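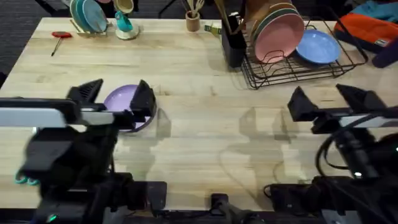
A lavender plate on the bench at the Gorkimero open day, with two racks of washing-up waiting behind.

I went to a robot open day on Saturday and came home with a page of notes on stacking plates. Regular readers won't be surprised! Gorkimero is a workshop on the Rendley road where they teach robot arms to do kitchen jobs, and once a year, in April, they let the rest of us in to have a nosey. I meant to stay for the 11 o'clock demonstration and be off to the garden centre. I stayed for that one and the next.

Selamawit Alemneh was running the plate table, and she was a joy to listen to (and very patient with a man who kept asking about dishwashers). She spends her working week thinking about how a plate goes into a rack, which most of us do half asleep, and nearly everything she told us works just as well with human hands.

Rim, not middle

Hold a plate by its two opposite edges when you lower it into a rack. The arms have only two fingers each so they haven't much choice, but try it at home: your thumb stays off the clean face and you can see the slot you're aiming for. I've been doing it since Saturday night and I've stopped clonking the plate next door.

Back to front

Fill the rack from the far end towards you. If you start at the front you're forever reaching over something, and that's how cuffs catch rims. Kidus Birhane, who was on the other table, said sleeves are the one problem his arms don't have.

Same with same

Keep plates of one shape together. They lean at the same angle and you can run your finger along the tops and feel which one hasn't dropped into its slot. Mixed shapes fall against each other and trap water.
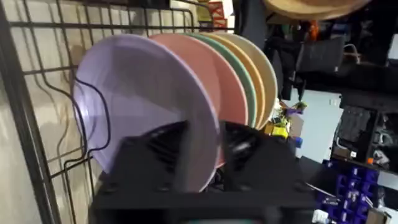 Five in a row is as many as I'd put close together at home. After that I leave an empty slot, then carry on. Selamawit reckons a gap is worth more than a tea towel, and my rack drained in around 10 minutes last night with the window open, so I'm inclined to believe her. Plastic plates want more room than china, as the drops cling to them. Give each one a little shake over the sink first.

Bowls and cups

Bowls go at the end, tilted, never upside down flat on the tray unless you like a ring of water. Wooden spoons stand handle down in the caddy so the damp end gets the air. I had this wrong for years and lost two good spoons to black spots.

Cleaning the rack itself

A wire rack gets slimy where the wires cross. Soak it in hot water with a good splash of white vinegar, go round the joints with an old toothbrush, rinse, and dry it properly before it goes back. Mine had 13 joints on one side alone that needed doing. Ugh.

The open day is free and there's tea. If they run it again next spring, do go, and get there early enough to stand near the front. Park behind Tabrizi, the tile place, as the workshop's own spaces fill up fast.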